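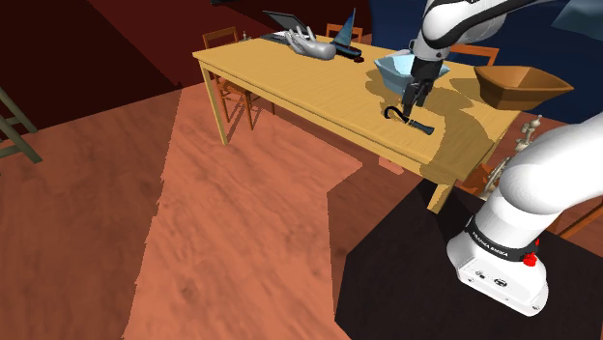 Arbridge Open Mill Day

I had wanted to see inside the Arbridge paper mill for years. My sister used to drive past it on her way to work and would call me to report what color the river was (brown, mostly, that's just the river). So when the mill put its open day back on the calendar for 8 August 2020, with timed entry, small groups and everyone in masks, I signed up within the hour and then worried for weeks that it would be called off. The spring one, in March, had been. This one went ahead!

The mill is at the bottom of a long hill, past the feed store and the old rail crossing, and you smell it before you see it. I had braced for the rotten-egg smell people talk about with paper. Arbridge doesn't cook wood, though. It makes paper from cotton, mostly offcuts from shirt and sheet makers, and the smell is closer to a warm laundry room with a bit of wet dog in it. I liked it. The man behind me in line did not.

We were checked in at a folding screen by the gate and sent off in groups of 10. Mine was led by Bontu Habte, who runs the beater room most days and had clearly drunk a lot of coffee. She talked fast and walked faster, and she had brought a small speaker on a shoulder strap so we could hear her over the machines. If you go, get into her group if you can.

The rag loft

You start at the top of the building, which makes sense once you see how the work moves. Cotton goes up in a freight hoist and comes down floor by floor, getting wetter as it goes. The loft is long and low with windows down both sides, and the cotton sits in huge bales wrapped in strapping. We were each handed a fistful to pull apart. Some of it was soft thread, some was still cloth, and mine had a perfect buttonhole in it, which I was allowed to keep.

Sorting is done by hand. Buttons, elastic and anything with polyester in it has to come out, and the polyester is the hard one, as a shirt can be labeled cotton and still be sewn with plastic thread. Bontu showed us how she tests a strand by rolling it between her fingers and giving it a sharp tug. Cotton snaps. The other stuff stretches and then snaps. I tried six or seven and got fooled twice.

The chopper at the end of the loft was switched off for the visit, so we only got to look at the blades behind a guard. A kid in our group asked whether anyone had ever dropped a shoe in it. Yes, a boot, and the boot went through.

The beaters

Now we were getting to the good part. The beater room is one floor down, and it is LOUD. Each beater is an oval tub like a little racetrack, with a heavy roll at one side that pulls the wet cotton under it and flings it around again. The cotton goes in looking like lumpy oatmeal and comes out hours later looking like milk. How many hours depends on the paper. Short beating gives you something soft and thirsty, good for printing from plates. Long beating gives you a hard, rattly sheet that you can write on with a fountain pen.

The oldest of the tubs has a name, Menora, painted on its side in green letters. It was built for the mill's first owners and has been relined more than once. It holds 150 gallons less than the new ones and takes longer to do the same job, and Bontu would not hear a word against it. She let us dip a jar in and hold it up to the window. You could see the fibers drifting like snow in a snow globe, and that is how she checks it too. There is a meter on the wall, and she reads it, but the jar comes first.

I asked about the water. It comes from a spring up the hill, piped down since the mill opened, and goes back to the river through a set of settling ponds behind the drying shed. We saw the ponds later. There were ducks.

The vat room

Most of Arbridge's paper is made on a machine, and I'll get to that, but they still keep one vat going for handmade sheets, and this was what I had really come for. Nahom Gebru is the vatman. He has the quiet, unhurried way of somebody who has done the same motion thousands of times. He dips the mold into the vat at a steep angle, levels it out under the surface, lifts it, and gives it a shake forward and back and then side to side. Then he stops dead. There's a second where the wet shine goes off the surface, and at that moment the sheet is made and no amount of shaking will change it. He called it "the close." I watched him do it maybe a dozen times and never once guessed the moment right.

From there the mold goes to the coucher (say it "coocher"), who rolls it face down on a damp felt and peels it away so the sheet stays behind. Another felt goes on top, then another sheet, and so on until the pile is knee high and gets wheeled to the press. The press takes it down to the height of a phone book. Water runs out of it in sheets and everyone steps back, even the staff.

And then we got to try! Half-size molds, a practice vat and a very patient apprentice. My first sheet had a thick edge and a hole in it. My second had what they call a vatman's tear, a little round thin spot from a drip off my own wrist. My third was all right. A retired bus driver in our group made a flawless one on his first go and was teased about it for the rest of the tour.

You can leave your address and they'll mail you your sheet once it's dry. Mine came nine days later, between two pieces of card, with my initials penciled on the corner.

The machine hall

After the vat room the machine feels enormous. It's a cylinder machine, a slow one by modern standards, with a big mesh drum that turns in a trough of pulp and picks up a film of fiber as it goes. The film is lifted off by a moving felt and carried through the presses and over the dryers. At the wet end you could put your finger through it, and by the far end it's paper, warm as toast, winding onto a reel. The whole trip takes a few minutes. We were allowed to walk alongside and keep pace with one patch of it, on a gangway with a rail, and it's a strange and happy feeling to stroll next to something while it turns into something else.

The watermark is sewn on. I had assumed it was printed or pressed in afterward, but it's a bent wire shape stitched to the drum, and the fiber settles thinner over it. Arbridge's mark is a bridge with one arch. They also make private marks for customers, and there is a drawer of old ones going back a long way: a fish, a bell, a lot of initials, and one for a hotel called the Barros that closed before I was born. Bontu held the sheets against the window for us one by one. I would happily have gone through the whole drawer.

One reel holds 1,950 yards of the heavy drawing paper, and a lot more of the thin. When it's full they have a very short time to swap it for an empty one. We saw a change. Two people, no talking, a rip, a slap, and the new reel was turning. Somebody clapped and then we all did.

Drying, sizing and the finishing room

The drying shed is the prettiest part of the mill. Handmade sheets hang over ropes in little bundles, with slatted shutters on both walls that get opened or closed according to the weather. It was a warm day with a breeze, so everything was open and all the sheets were stirring. There's almost no sound in there after the machine hall.

Sizing is a bath of gelatin that stops ink from soaking in and spreading. It smells like soup. I have nothing more to say about the gelatin.

In the finishing room every sheet is looked at on both sides. The sorters lift each one by the corner, tip it to the light, flip it and let it fall on one of three stacks: good, seconds, and back to the beater. They do it so quickly that it looks like dealing cards. Seconds are sold at the mill shop at half price, and I couldn't find anything wrong with most of them.

Practical notes

The tour took two and a half hours and cost $12, with the sheet-making included. Wear shoes you don't mind getting wet. The stairs are steep and open-backed, and there's no elevator for visitors, but they run a ground-floor version (vat room, machine hall, shop) if you ask when you book. Kids need to be at least eight.

Lunch was from the Bikel truck in the yard, which had lentil wraps and a very good plum cake. We ate on the wall by the ponds, well spaced out – the shade goes early on that side, so bring a hat.

I bought a pack of seconds in the 140-pound cold press, a small pad of the soft stuff for block prints, and a bag of scraps that I have no plan for at all. The shop takes cards. They gave out almost 151 feet of test strip as well, the narrow roll they run off each morning to check the color, torn into lengths for anyone who wanted some. Mine is now around the edge of my bulletin board.

The next date hadn't been set when we left, but there's a sign-up list at the shop counter and I've put my name on it, with two places. My sister wants to come and try the vat.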